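Daunenjacke

Die Daunenjacke ist eine gefütterte Jacke, deren Füllung ganz oder zum größten Teil aus Daunen von Gänsen oder Enten besteht. Sie wird vor allem im Winter und im Gebirge getragen. Umgangssprachlich heißt sie auch Steppjacke, obwohl dieses Wort ebenso Jacken mit einer Füllung aus Kunstfaser bezeichnet.

Aufbau

Eine Daunenjacke besteht aus einem Oberstoff, einem Futterstoff und der Füllung dazwischen. Der Oberstoff ist meistens ein dicht gewebtes Polyamid oder Polyester, damit die feinen Federn nicht durch das Gewebe treten. Viele dieser Stoffe haben einen deutlichen Glanz, der durch das Pressen mit heißen Walzen (Kalandrieren) entsteht.

Damit die Füllung nicht nach unten rutscht, wird die Jacke in Kammern geteilt. Am häufigsten sind waagrechte Kammern, es gibt aber auch Rauten und schräge Steppungen. Bei der durchgesteppten Bauweise werden Ober- und Futterstoff direkt miteinander vernäht. Das ist einfach in der Herstellung, doch an den Nähten liegt kaum Füllung, und dort verliert die Jacke Wärme. Bei der Bauweise mit Stegen verbindet ein schmaler Stoffstreifen die beiden Lagen, sodass die Kammer auch am Rand eine gewisse Höhe behält.

Füllung

Daunen haben keinen festen Kiel wie die Feder. Ihre feinen Äste gehen von einem kleinen Kern nach allen Seiten aus und halten zwischen sich viel Luft fest. Diese Luft isoliert, nicht das Material selbst. Füllungen werden oft als Mischung angegeben, wobei die erste Zahl den Anteil der Daunen und die zweite den Anteil der Federn nennt. Die Bauschkraft beschreibt, welches Volumen eine bestimmte Menge Daunen nach dem Zusammendrücken wieder einnimmt.

Werden Daunen nass, so fallen sie zusammen und wärmen nur noch wenig. Aus diesem Grund werden manche Füllungen wasserabweisend behandelt.

Falten und Zusammenlegen

Das Zusammenlegen einer Daunenjacke ist schwieriger als bei einem Hemd, weil der glatte Stoff rutscht und die Luft nur langsam aus den Kammern geht. Üblich ist folgende Reihenfolge: Die Jacke wird geschlossen und mit dem Rücken nach oben auf eine große, weiche Fläche gelegt, zum Beispiel auf ein Bett. Dann legt man die Ärmel nach innen, schlägt die Seiten zur Mitte und faltet den unteren Teil nach oben. Mit der flachen Hand wird die Luft vom Saum in Richtung Kragen gestrichen. Eine Kapuze kommt zuletzt hinein oder dient — bei kurzen Modellen — als Hülle für das ganze Paket.

Piyumi Jayawardena unterscheidet in ihrem Heft »Winterkleidung im Haushalt« (Verlag Clonenwood) das lockere Falten für den täglichen Gebrauch vom festen Rollen für die Reise. Sie empfiehlt, die gerollte Jacke am Ziel sofort zu öffnen und auszuschütteln. Das von ihr beschriebene Modell, eine Jacke der Marke Flaren, wiegt 368 Gramm und lässt sich in einem Beutel von 2 Litern verstauen.

Lagerung und Pflege

Über den Sommer soll eine Daunenjacke hängen oder locker gefaltet liegen, trocken und ohne schweres Gewicht darauf. Vakuumbeutel sparen Platz, können aber bei langer Lagerung der Bauschkraft schaden. Ab September wird die Jacke gewöhnlich wieder herausgenommen und einige Stunden gelüftet.

Gewaschen wird sie nach den Angaben auf dem Etikett, meistens bei niedriger Temperatur und mit einem Waschmittel für Daunen. Im Trockner legt man zwei oder drei Tennisbälle dazu, welche die Klumpen in den Kammern auflösen. Erst wenn kein Klumpen mehr zu fühlen ist, gilt die Füllung als trocken — dies kann mehrere Durchgänge brauchen.

Siehe auch: Steppstoff, Daunendecke, Schlafsack, Kalandrieren
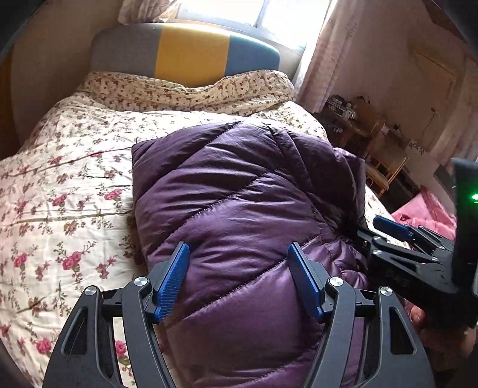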